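Skiken Tabletop Set: data card and collection rules

Maintainer: Hélène Friesen
Simulator rules and checks: Zachary MacLeod

Contents

The set holds 439 simulated tabletop episodes recorded in Simard, our in-house simulator, using a two-finger gripper model. Of these, 400 are released for training and 28 are held out for testing. The other 11 failed the checks below and are kept in the rejected folder with a note on each one.

Files

Each episode has its own folder with a wrist camera stream, joint states, gripper commands and a text instruction. File names use lowercase letters and underscores. Do not rename folders after they are indexed.

Scene rules

1. One target object per episode. All other objects are distractors and must be listed in scene.txt.
2. Distractors may be partly hidden by the target. They may not touch it at the start.
3. Sharp tools such as scissors are allowed as distractors only. They are never a target and never handed over.
4. Wall and floor colors may change between episodes. They may not change within one.
5. Objects that extend past the edge of the wrist view stay in the scene list.

Motion rules

Approach speed is reduced once the gripper is inside the near zone set in the config. If a finger contacts anything other than the target, mark the episode "contact" and stop. Do not trim the contact out and keep the rest. Joint limits in the simulator must match the limits file for the real arm at Gumport, even where the simulator would allow more.

Labels

Instructions name the object in plain words: "pick up the pot", not a mesh number. Where two labelers disagree on the name, use the more general one. Success is set by the final state check and is never edited by hand.

Known limits

Lighting is even in all episodes. Textured vessels are more common than smooth ones. Results on this set should not be used as evidence that a policy is safe near people.

Changes

The August update fixed swapped finger names in the Stastthorpe subset. If you downloaded that subset earlier, replace the joint state files.

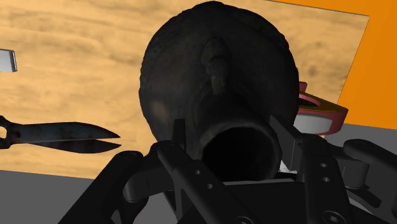 Wrist view in simulation: dark vessel as target, scissors among the distractors.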